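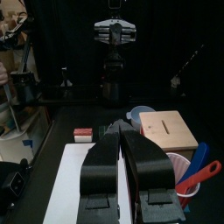

1. Introduction

This report presents the work of the Stastance project, carried out by a student team during the spring term. The purpose of the project was to teach a pair of robot arms a short tabletop task from human demonstrations given by remote control. The report covers the workstation, the way demonstrations were recorded, the training of the control policy, and the difficulties met along the way. It was submitted to the department on 12 May 2021.

The project continues an earlier study, Flastilell, in which a single arm was guided by hand through simple picking motions. The hand-guided method worked well for one arm. It proved hard to extend to two, as one person could not move both arms at a natural speed while also keeping clear of the cameras. The team therefore chose remote control for all demonstrations described below.

2. Workstation

The two arms work over a shared table, and each ends in a gripper with two black fingers. The operator moves a matching pair of smaller leader arms, and the working arms copy their joint positions. Opening and closing the fingers is controlled with a trigger on each leader arm.

Images are recorded from a small camera near the gripper and from a fixed camera that covers the workspace. The wrist view is the more useful of the two in the last part of a reach, when the fingers are close to the object. The fixed view shows where the arms are in relation to each other and was used by the team to review every recording.

Objects were selected from ordinary household goods and toys. The set includes a box, a small ball, and a cup holding two utensils. Box and cup were placed close enough together that a careless approach to one could disturb the other. This was a deliberate choice, as the team wished to study reaching in limited space.

3. Recording of Demonstrations

3.1 Task

In the main task, one arm picks up the ball and brings it to the box while the second arm stays ready near the box to steady it if required. The operator decides during each attempt whether the second arm is needed.

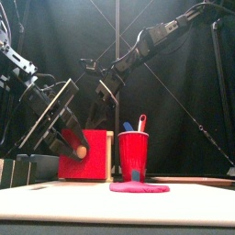 Contact with the box was the part of the task that operators found most difficult. The leader arms give no sense of touch, so the operator must judge by eye how hard the ball is being pushed. New operators tended to keep moving after contact. With practice they learned to slow down early and to make small corrections from the wrist.

3.2 Procedure

Each operator completed a training period before any of their recordings were kept. A recording began with both arms in the rest position and ended when the operator released the triggers and returned the arms to rest. Objects were moved to new positions between attempts, following a printed placement sheet.

The target set in March was 1,000 recordings. After review, 883 were accepted. Recordings were rejected if images were missing, if an arm reached a joint limit, or if the operator paused for a long period in the middle of a motion. Attempts in which the ball was dropped and picked up again were kept, as the team considered such recoveries to be of value in training.

3.3 Data handling

Recordings were stored and labeled with Sisik, a small program written by the team for this purpose. The program plays both camera views side by side with the joint positions and allows the reviewer to mark the start and end of each motion. An early version saved the two camera streams with a small time offset. The fault was corrected, and the affected recordings were made again.

4. Training and Testing

The policy was trained to predict the next short sequence of joint positions from the current images and arm positions. The team compared 3 versions: one using the wrist view only, one using the fixed view only, and one using both. Each was tested from 11 starting layouts that did not appear in the recordings.

The version with both views gave the smoothest motion and was chosen for further work. The wrist-only version often lost track of the ball at the start of a reach. The fixed-only version moved to the correct area but closed its fingers too early in several layouts. The full results are given in Appendix B.

5. Remaining Work

The Zinchenko workstation in the adjoining laboratory uses the same model of arm with a different camera placement. The team recommends that the next group repeat the test there before recording new tasks. A simple force signal for the leader arms should also be considered, and a wiring proposal is included in Appendix C.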